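About Sesance

Sesance designs and manufactures suspension components for street and track vehicles. The company was formed to supply replacement control arm bushings to independent repair shops, and its catalog has since grown to include coilover kits, sway bars, end links, camber plates and subframe mounts. Today the catalog lists 1278 part numbers covering 214 vehicle applications, from compact hatchbacks to full-size pickup trucks.

Our Facilities

Company headquarters, engineering and final assembly are located at the Skulludgate plant. Damper bodies are machined, honed and assembled on site, and every damper is run on a dynamometer before it is released to the warehouse. Springs are wound to our specifications by Hollmann, our supplier since the first coilover kit entered production. Sway bars are bent, heat treated and powder coated in the east building, which was added when the original shop could no longer hold both the bending line and the coating ovens.

Engineering and Testing

New products begin with a measured vehicle. Our engineers record ride height, wheel travel, corner weights and alignment at stock settings, then build prototype parts for road and track evaluation. A coilover kit typically goes through three rounds of valving changes before it is approved. Prototype parts remain on test vehicles for a full winter so that seals, threads and coatings are exposed to road salt.

Products intended for competition are sold under the Honuvow name. Honuvow dampers use a separate valve stack and an external reservoir, and each set is supplied with its own dynamometer chart. Rebuild service for these dampers is available through the Skulludgate plant, with standard rebuilds completed in 6 business days. Customers are asked to contact the service desk for a return number before shipping any parts.

Warranty and Support

All street suspension components carry a 24-month warranty against defects in materials and workmanship. Coverage applies to the original purchaser and requires installation in accordance with the printed instructions. Honuvow competition parts are covered separately under the terms included with each set.

Technical support is provided by the same department that writes our installation guides. Staff can assist with spring rate selection, torque specifications, alignment settings and compatibility with aftermarket wheels. Installation guides for current and discontinued parts may be requested at no charge.

Dealers and Employment

Sesance products are sold through authorized dealers and directly from the factory. Repair shops and retailers wishing to open an account should submit a dealer application along with a copy of their resale certificate. Applications are reviewed monthly. Open positions in machining, assembly, engineering and customer service are posted at the front office, and applications for summer apprenticeships are accepted each February. 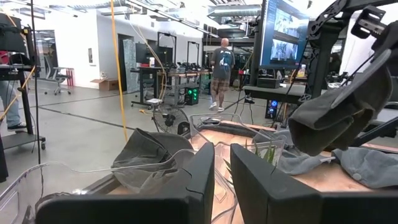
Clear plastic containers and a dark gray cloth on a light wooden tabletop.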